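How to find out what your flat is spending on electricity while you sleep

Updated 02/01/2026 by Ginevra Monti

My winter bill arrived with a graph on it. The graph had a little moon at one end, and above the moon was a bar nearly as tall as the one for teatime. I sleep alone and quietly, so I wanted a word with whatever was awake.

You need a plug-in energy meter (mine is a Zanora, bought because it was the cheapest with a screen I could read), a pen, and an evening when you don't mind resetting the oven clock.

Step 1. Read the main meter before bed and again when you get up, before the kettle goes on. Take one from the other and divide by the hours between. Mine came to 43 watts with the fridge left out of it, and I felt rather smug until I did the sum for the year.

Step 2. Go round with the plug-in meter, one appliance at a time. Switch the thing off the way you normally would, with the remote or the button on the front, then leave it for a few minutes. Some televisions take a while to settle down, like toddlers and my uncle.

Step 3. Write each figure down with the name of the room. You will think you'll remember. I have a sheet that says "black box, 7 watts" and two black boxes.
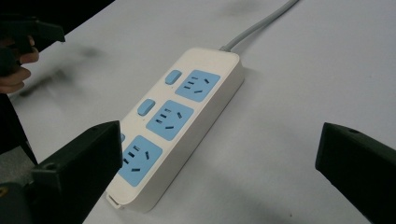
Can I measure a whole power strip in one go?
Plug the strip into the meter and the meter into the wall, and you'll get one total for everything on it. If the total is dull, move on. If it isn't, unplug things one by one and watch which of them makes the number drop.

Step 4. Sort your list into things that must stay on and things that have merely got used to it. The router stays, in my house, after a short and bitter experiment. The printer went. It was drawing power all night in order to be out of cyan in the morning.

Step 5. Do the sum. Watts, times 24, times 365, divided by 1,000, gives you units a year. Multiply by the price on your bill. A steady 18 watts is nearly 158 units, and I had been giving that to a pair of speakers I last used in May.

Don't put a fridge, a freezer or anything medical on your list of things to turn off, and don't run a heater through an extension lead just to see what it says.

Kasun Abeysekara wrote in to ask whether phone chargers are worth the bother. Mine, with no phone attached, didn't move the meter off zero. I still unplug it, out of habit, and feel very good about myself.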